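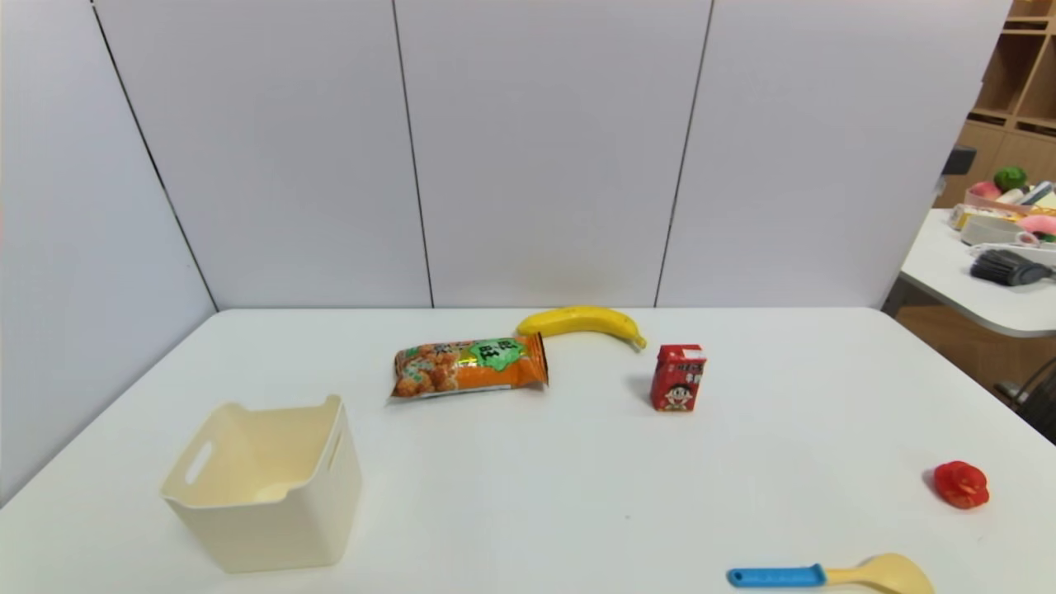
Um dos entrevistados respondeu que a arrumação da casa só é partilhada enquanto ninguém pergunta de quem são as coisas, e que na residência dele esta pergunta chegou no segundo mês. A observação foi retomada, com outras palavras, em quase todas as entrevistas da residência Prernbridge, e por isso a colocamos no início desta secção.

Figura 3. Caixa de arrumação de plástico com pegas recortadas, sobre uma mesa branca.

4.2 Objetos comuns e objetos próprios

A amostra é composta por 55 estudantes, distribuídos por 8 apartamentos. Em todos eles existia, na data da entrevista, alguma regra sobre o espaço da cozinha, mas somente em dois a regra estava escrita. Nos restantes, os moradores descreveram acordos orais, feitos normalmente em setembro, quando entram os novos residentes.

Distinguimos aqui entre a posse declarada e a posse praticada. A primeira aparece nas etiquetas e nas prateleiras atribuídas; a segunda aparece no uso diário, e nem sempre coincide com a primeira. O azeite, o sal e o detergente da loiça foram citados como bens que começam por ser de uma pessoa e passam a ser de todos - sem que haja um momento de decisão. Com o café acontece o contrário: os moradores compram-no em conjunto no início e, passadas cerca de 2 semanas, cada um guarda o seu no quarto.

Este resultado difere em parte do que foi observado por Kwiatkowski em casas arrendadas a famílias, onde os bens comuns se mantinham estáveis durante todo o ano. Pensamos que a diferença se deve à rotação dos moradores, que na Prernbridge é elevada - questão à qual voltamos na secção 5.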